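Two-finger gripper slips on round cups: change the fingertips or the whole gripper?

Posted by Ha-rang So in Grippers and End Effectors

Hi everyone, long-time reader and a first-time poster, so please forgive me if I put this in the wrong section. I've been comparing two sets of fingertips for a pair of arms, the flat hard plates the grippers came with and a softer padded set from Killumano, and I've got myself thoroughly stuck on cups. Blocks and boxes are fine with either set. Cups are another story! When one is lying on its side I can get the flat plates around it easily enough, but on the lift it likes to roll toward the open end and squirt out of the fingers. The padded tips hold much better, only they're thicker, and they eat up so much of my opening that I bump the cup on the way in more often than I'd like to admit.

I've written down 700 tries so far, flat and padded together, and my notebook is a mess of arrows and coffee rings. I do all my lining up from the wrist camera and only look at the outside camera afterward, which may be part of the problem (you tell me).
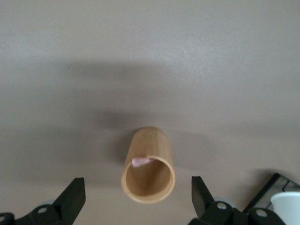
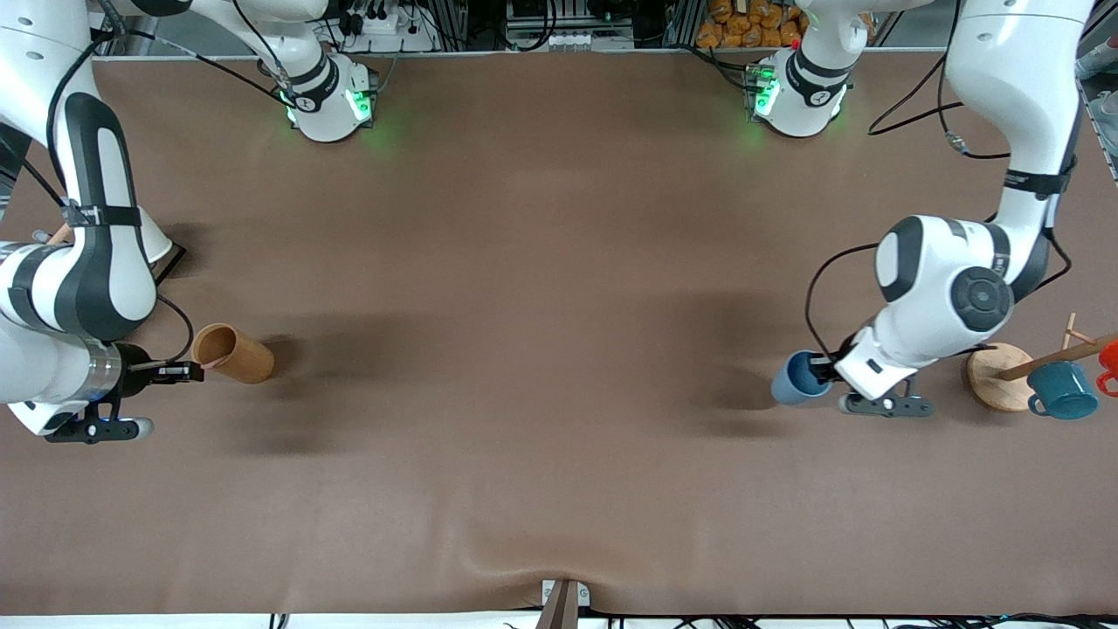 Yeom writes that the fingertips are probably getting blamed for something the wrist camera is doing. A small wide lens that close up makes the near rim look bigger and the far end look smaller, so you tend to center on the rim and then grab the cup too near its mouth. Naturally it wants to tip when you lift, because most of the weight is behind your fingers. Try driving in another 15 millimeters past where it looks right and see what happens before you spend any money. I went through the same thing with a Brirnik gripper last March and was very close to sending the poor thing back. Also, check that both fingers touch at the same moment. If one gets there first it pushes the cup, and a round cup needs very little encouragement to roll.

As for the padded tips, you can get most of the benefit by sticking a thin sheet of rubber on the flat plates. Mine is the kind sold for lining drawers. It does wear through, so keep a few pieces cut and ready, and wipe the plates with alcohol first or it'll peel.

Zarnska

just get a three finger gripper, way better on anything round. i had two finger ones for ages and never went back

Ha-rang So

Thank you both, this is so kind! Zarnska, I would love three fingers someday, but I'd have to do it on both arms and redo all my mounts, so that one goes on the wish list. Yeom, I went in deeper with the flat plates this afternoon and the lifts were noticeably calmer, even before adding any rubber. I'm going to line the plates tonight and start a fresh page in the notebook. Does the drawer liner leave marks on painted cups, do you know?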